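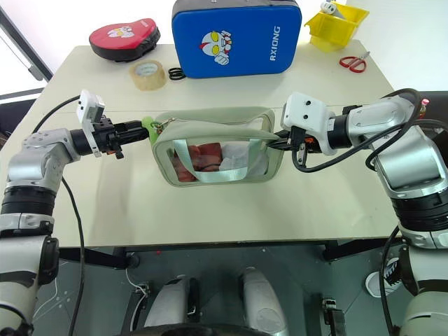

Hi! I'm Gaurav Tomar and I run the demonstration room at Borthorpe, in the Brirkley building (the entrance is on the side by the bike racks, everybody goes to the wrong door the first time). We're looking for people to drive our two-armed robots through small household jobs, and I'd love it if some of you had never touched a robot before.

The work goes like this. You stand at a pair of handles, you move your arms, and the robot's arms follow. You do a job, we record it, you set the table up again, and you do it again. Zippers are a big part of it right now. One gripper holds the end of a pouch, the other has the zipper pull, and you have to get the tension right or the whole thing just slides across the table toward you. It's a surprisingly absorbing way to spend a morning! We also do lids, folding and sorting small stuff into bins, and the list changes whenever one of us brings something new from home.

We call the current set Malto. The goal is 3000 good demonstrations, and we have 929 so far, so there's plenty left to do. A good one is smooth and finishes the job. If you fumble the zipper and then recover, keep going and finish -- we keep a lot of those too, and the software people like them. If you drop the pouch on the floor, press the pedal and start over. You won't be in trouble.

Who I'm hoping to hear from: people who sew, fix bikes, ice cakes, play an instrument, wrap presents well, or are just patient with fiddly things. You don't need to code. You do need to be 18 or over, okay with standing for a good part of the session (we have stools, but most people end up on their feet), and able to see small objects clearly, glasses are fine. Left-handed people, please apply, we're short on you. Wear flat closed shoes and leave the dangly bracelets at home.

Pay is $27 an hour, and that includes the training. Your first session is all practice, with me or one of the regular operators next to you, and nothing you do in it counts toward the set. After that, sessions start at 9:30 a.m. or 1:30 p.m. and run three hours with two proper breaks. You can sign up for as few as two a week. We'd like you to stay through May if you can, but tell me if you can't and we'll work something out.

We record the arm movements and the video from the cameras on the robot. Your shoes or hands may wander into the video now and then. There's a consent form that covers this and I'll go through it with you before you sign.

To apply, send a few lines through the Borthorpe jobs page and put "Malto operator" in the subject. Skip the résumé if you don't have one handy. Tell me which sessions suit you and one thing you're good at doing with your hands. If you'd like to look around first, come up to Room 229 any afternoon after 4:30 and knock loudly.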